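How to clean up an old car badge without ruining it

Car badges live a hard life. They sit an inch from the road salt, get blasted by the car wash twice a month, and are expected to look like jewelry the whole time. If yours has gone dull, or you bought one at a swap meet from a man who kept it in a coffee can, you can usually bring it back in an evening.

I wrote the first version of this page one February after wrecking the grille badge from my Hutsuliak wagon with a wire brush. The car had 63 horsepower and one nice thing on it. Learn from me.

What you need

Dish soap, warm water, a soft toothbrush (retired), cotton swabs, wooden toothpicks, two microfiber cloths, dental floss if the badge is still on the car, and a mild metal polish. I use the Justavach cream in the small tube. The big tub is a better deal and will outlive you.

Getting it off the car

Look behind the panel first. Older badges are often held by studs and push nuts, and no amount of heat will talk those out of it. If yours is stuck on with tape, warm it with a hair dryer until the tape softens, then saw behind it with floss. Go slowly. Screwdrivers are for screws.

Washing

Soak the badge in warm soapy water for 20 minutes, unless it has a paper or foil backing, in which case just wipe it. Scrub with the toothbrush and go after the corners with a toothpick. The brown stuff that comes out is mostly old wax, put there by somebody who meant well. Rinse and let it dry completely.

Telling enamel from paint

Try a drop of polish on a spot near the rim. If color comes off on the swab, you have paint, and you should keep polish on the bare metal only. Glass enamel will shrug it off but chips if you drop it in the sink, so put a towel down. Qianru Bai, who restores Natley coupes and has answered more of my emails than she had to, also warns that a lot of "gold" is a very thin plating. Rub hard and you'll meet the gray metal underneath.

Polishing

Put a dab on the cloth, not on the badge. Work along the raised parts with one finger and almost no pressure, then switch to the clean cloth. Polish dries white in the grooves, and dark enamel shows every speck of it. A damp swab fixes that – do it before it sets. 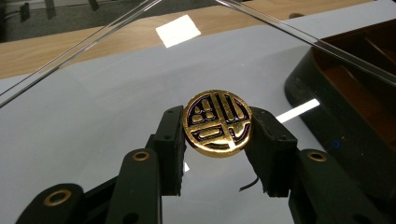 Round emblem, polished gold with black enamel between the raised parts.

Putting it back

Clean the panel with rubbing alcohol, mark the position with masking tape, and use fresh automotive foam tape cut a little inside the edge. Stand back and look before you press. My Cultley wore its badge at a slight tilt for 2,463 miles, and every one of my neighbors mentioned it.

Leave it alone overnight before washing the car.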